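Mata Lab puts out Skidon, a way for robot arms to learn from their own near misses

May 17, 2020

Hi everyone, Siham Bensaid here. I run the manipulation group at Mata, and I get to write this release myself because I begged (our communications office was very patient with me). We have a result we're happy with, and the write-up and code are out today!

The method is called Skidon. Most training recipes for robot arms keep the good runs and throw away the rest. We had a whole drive full of the rest. So we started asking whether a grasp that slides off a rim still has something useful in it, at least up to the moment it goes wrong, and whether the policy could be told where that moment is.

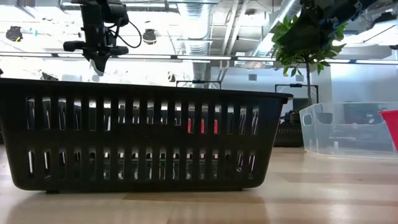 We picked plastic baskets and bins for the job. They sound easy until you try them. A slotted wall gives a gripper lots of wrong places to catch, and a clear wall is hard on any vision system, so between the two you collect near misses pretty fast. Our training set came to 4000 runs, and 378 of those were ones the old pipeline would have deleted.

Skidon scores every run step by step with a small network we call Wenel. It looks at the wrist views and the joint positions and guesses how likely the run is to end well from there. Where the guess drops sharply, we cut. Everything before the cut goes back into training as a good example, and the short stretch right after it gets used as a "don't go there" signal. That second half was the part I had doubts about, and I lost a lunch bet over it.

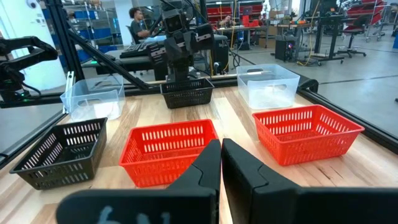
Dénes Major is still not fully sold on the cutting rule, and he asked me to put that in. "A sharp drop is easy to spot when the fingers hit a rim," he says. "When an arm drifts slowly off target, the drop is spread over many steps and Wenel cuts too late. I'd like to see that fixed before people use it on longer tasks."

He's right, and the slow-drift cases have their own section in the write-up, with plots. We're trying a version that looks at the slope over a longer window, but it's too early to give numbers for it.

For the test we ran 237 trials of moving a container to a marked spot, with the same starting layouts for both policies. The baseline, which we call Baek, finished 131 of them. Skidon finished 178, with the same network size and the same training time.

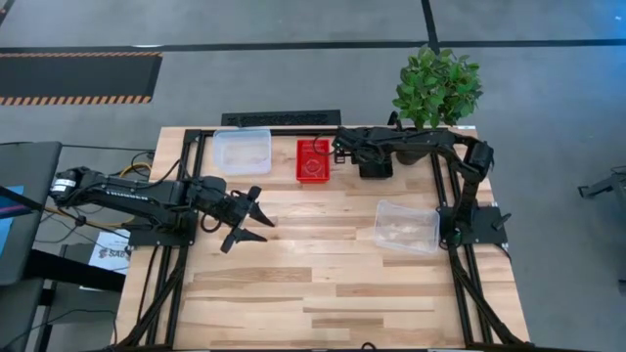 All of the trials used rigid, lightweight containers on one style of table, so please don't read this as a claim about cloth, or glass, or your kitchen. Lighting was whatever the room gave us. We'd love to hear from groups with different arms, especially if the method falls flat for you.

The code, the scoring network and all 4000 runs are free for research use on the Mata project page. An update with the longer window is planned for November. Press questions can come straight to me, and Dénes will take the technical ones.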